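Chapter 7
Planning the Last Few Millimeters: Guarded Insertion

Topics in this chapter
7.1 Free motion and contact motion
7.2 Estimating the part pose in the hand
7.3 The guarded move
7.4 Search patterns
Exercises

The planner built in Chapter 6 treats any contact as a failure. It returns a path that keeps every link clear of every surface. An insertion task cannot be finished under that rule. At some point the part has to touch the fixture, and the software has to change from following a path to responding to forces.

The running case is a processor handled by a two-finger gripper with a camera near the fingers. Most of the listings use Plarkier, the task library introduced in Chapter 2. 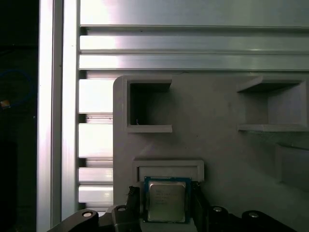

Figure 7.1 Processor held at the lower lip of a slot in a gray panel, wrist camera view.

Position error at first contact has three sources: the fixture pose, the arm calibration, and the pose of the part between the fingers. The first two change slowly and can be measured ahead of time. The third changes with every grasp. A part that tilts between the fingers carries that tilt to the slot unless the estimate is updated after the fingers close. 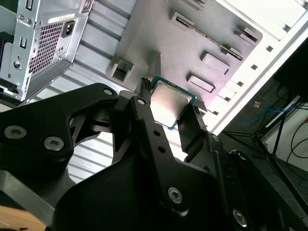 Section 7.2 therefore places the in-hand estimate after the lift and before the approach. The estimator fits a square outline to the edges of the part and reports a rotation and an offset. It runs at 30 frames per second. The force loop runs at 225 Hz, so the two must exchange data through a buffer with time stamps. Listing 7.2 gives the buffer, with a depth of 64 entries.
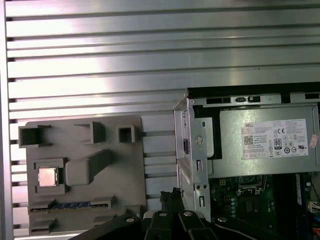 Scene models need the same care. A collision model that includes the fixture but leaves out the chassis beside it will accept retreat paths that the real cell does not allow. Christodoulou's margin rule, covered in Section 7.3, assigns a separate clearance to each body. Exercise 12 asks the reader to apply it to a retreat path.

Readers who have not completed the frame transforms in Chapter 3 should do so before starting Section 7.1.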